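Setting collision margins in Zillar

Zillar plans arm motions against a padded copy of the world. If the padding is too thin, the arm clips things. If it is too thick, the planner gives up. These steps assume you have a kitchen scene loaded and the arm at its start pose.

1. Open the Planning tab and set the global margin to 3 cm.
2. Press Rebuild and wait for the object list to fill.
3. Run the batch test with seed 1887.

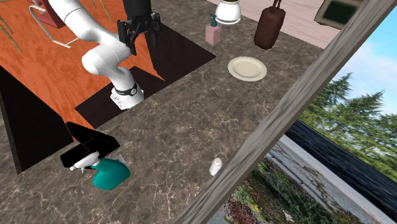

Per-object margins override the global one, and they are worth setting by hand. Open the object list and sort it by height. Tall items such as the soap dispenser with the teal pump top can keep the full margin. The spray bottle lying on its side needs more care, as a black folded object rests on top of it. Select both and choose Merge, so the planner treats them as one shape.

Run the batch again with the same seed. On our scene the number of solved plans went from 67 to 194. If yours drops, check that the gripper itself has no margin set, then press Rebuild.

Save the margins with the scene file. Jivia reads them from there at start-up.

Page maintained by Rebecca Bortolotti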